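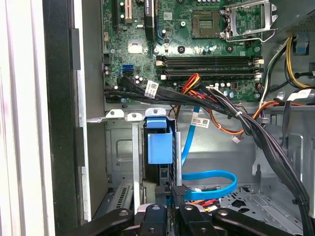 About Zumik

Hi, I'm Esther Temba, and I fix up old desktop computers in Pukutbridge. I started with one tower on my kitchen table - now Marthinus Ntuli and I have a proper bench and more than 111 machines behind us. I love the fiddly bits, like an open CPU socket or a tangle of power wires that needs sorting! Bring us your old tower, dust and all. We're in 4 days a week, so come on by and say hi.

Last updated: 1st January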